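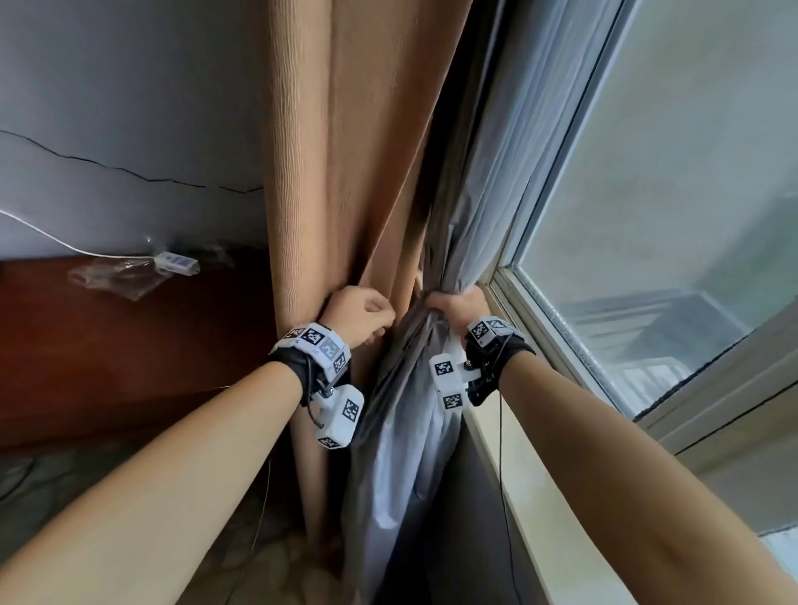
How to Dress Double Curtains So They Hang in Even Folds

New curtains almost never hang right on the first day. They come out of the package with creases across them, the hems kick out, and if you have two layers the back one tends to bunch up behind the front one. Dressing them by hand takes less than an hour per window and costs next to nothing.

These steps are for a window with a heavier front panel and a thin sheer or lining curtain behind it, each on its own rod or track. A single layer works the same way, just skip the parts about the second one.

What you need

- A step stool
- A handheld steamer, or an iron and a damp cloth
- Soft cotton ties, or strips cut from an old T-shirt, six per window
- A few clothespins

Don't use string or rubber bands for the ties. They leave a line in the fabric.

Step 1. Steam the back layer first

Close the sheer or lining all the way across the window. Steam from the top down, holding the bottom hem with your free hand to keep the fabric lightly stretched. Check the care label before you start. Some shiny polyesters mark easily, so try a spot near the hem and let it dry.

Step 2. Steam the front panel

Close the front panel and do the same. If the fabric is meant to be crinkled, go easy. Too much steam and too much pulling will flatten the crinkle, and it doesn't come back evenly. I hold the steamer a hand's width away and only go over the package creases.

Let both layers dry completely before going on.

Step 3. Separate the two layers

Open both curtains to where they normally sit during the day. Stand facing the edge where they meet. Take the edge of the front panel in one hand and a handful of the back curtain in the other, at about chest height, and ease them apart. Work up as far as you can reach, then down to the hem. Pull sideways, not down. Pulling down puts weight on the hooks, and plastic ones snap.

If the layers keep catching on each other, look at the top. Usually a hook from one layer has caught the tape of the other.

Step 4. Set the folds at the top

Get up on the stool. Starting at the outside edge, push the fabric between each pair of hooks forward, so that every fold points into the room. With a rod that sits in front of the heading you may have to push them back toward the wall. Either way is fine as long as they all go the same direction.

Step 5. Run the folds down

Pinch the first fold between your thumb and fingers and slide your hand down as far as the sill, then on to the hem. Do the next one the same way. Gather the finished folds in your other hand as you go, and use a clothespin to hold them if you need to stop. Thin fabric makes more and narrower folds than heavy fabric, so don't try to get the two layers to match.

Step 6. Tie and wait

Tie each layer loosely in three places: just below the heading, at the middle, and a little above the hem. The ties should hold the folds without squeezing them. Leave them on for two or three days. If you do this on a Monday you can untie by Thursday.

Fixing common problems

The back layer shows below the front one. Move its hooks up a row on the tape, if the tape has more than one row.

The hem flares out. Retie the bottom for another two days, or sew small weights into the corners.

The leading edge curls. Steam it from the back and clip two clothespins to the bottom corner overnight.

One side looks fuller. Count the hooks on each side. There is often one extra - I have done this more than once.

Written by Anca Rusu

Filed under: Windows & Curtains, Weekend Jobs

Contact us | © Willent Home | Back to top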